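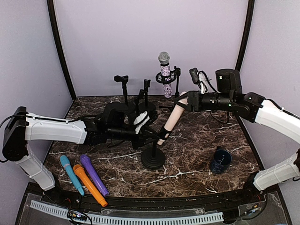 Home & Hobby > Music at Home

The little stand that keeps the peace

There is a particular sound that anyone who has ever owned a microphone will know, and it is the sound of one rolling slowly off a table. First there's a sort of grumble as it gathers speed, then a short silence while it is in the air, and then a thump that you feel somewhere behind the ribs. I have heard it more times than I care to admit, mostly in my own kitchen, and it was after the last of these (a February evening, a tiled floor, a dent in the grille the shape of a thumbnail) that I decided to take microphone stands seriously.

I don't mean the big ones, with the long arm and the three legs that fold out and trip up the bass player. I mean the small stands that live on a tabletop. They come out for podcasts and family karaoke, for reading stories to grandchildren over the computer, and then they go back in the cupboard in a tangle of cable. Most homes with a microphone in them seem to end up with several, and no two quite the same.

To put some order into my own collection I went to see Tarık Kırmızıgül, who runs a small hire and repair shop called Tremberg and has been lending out sound equipment to weddings, school plays and nervous best men for longer than he likes to say. He made tea, cleared a space on the counter and began lining things up, which took him a good while as he kept stopping to tell me where each of them had been.

His first love is the plain stand with a round weighted base and a single upright pole. "Pick it up," he told me, and I did, and was surprised at the heft of it. All the sense of a stand like that is in its foot. If the base is heavy and sits flat, you can knock the pole with your elbow while reaching for the biscuits and it will only rock and settle. He showed me a lighter one which had cost a good deal more, and it went over when I so much as turned a page beside it.

Then there are the ways of holding on. A ring holder is a lovely simple thing: the handle drops through, the wider head stops it going any further, and there your microphone stands, upright and handsome, ready to be lifted out with one hand. It suits the glittery sort that children adore, with a handle in purple and silver sparkles, and I think it suits them partly for the pleasure of having them on show. Tarık says the sparkly ones come back to him more scratched than any others, which he takes as a sign of a good party.

A clip is fussier. The spring wants to be firm enough to grip but not so fierce that you wrestle with it, and a clip made for a slim handle will spit out a fat one sooner or later, generally during a speech. The Ammann clip I had been using at home was too small by a whisker, and I had blamed the cat for it. The one I bought to replace it, an Urby, has rubber inside the jaws and has behaved beautifully.

We got on to straps next, and here I learned something. I had always wound my cables round my elbow, as my father did, and tied them off with whatever was nearest. Tarık was too polite to wince. He lays the cable in loose, even loops and closes it with a soft black strap, never pulled tight, and he uses the same straps for anything long and awkward that needs keeping together in a box. He buys them in bags of 400 from a supplier called Brutix and gives them away like sweets. I came home with 5 in my coat pocket.

As for the table itself, he has strong views. A hard, polished top looks splendid, and something in dark marble sets off a silver grille very nicely, but every tap on it can travel up the pole and into the recording. A square of felt under the base will soften most of that. I tried it with an old place mat, which did just as well, and my sister, listening at the other end, asked whether I had moved house.

Putting away is the part I'm still learning. The poles unscrew on most of his stands, so the bases can be stacked with a cloth between them and the poles laid alongside. Microphones go in last, on top, each in its own sock. Walking socks are best, he says. I have given up two pairs so far and my feet are cold, but the cupboard door shuts.

More from Music at Home
A quiet corner: soft furnishings for better sound
Karaoke for all ages, and how to choose the songs
Cleaning a microphone grille without tears
What to do with a drawer full of cables

Contact us | Write for us | © All rights reserved | Back to top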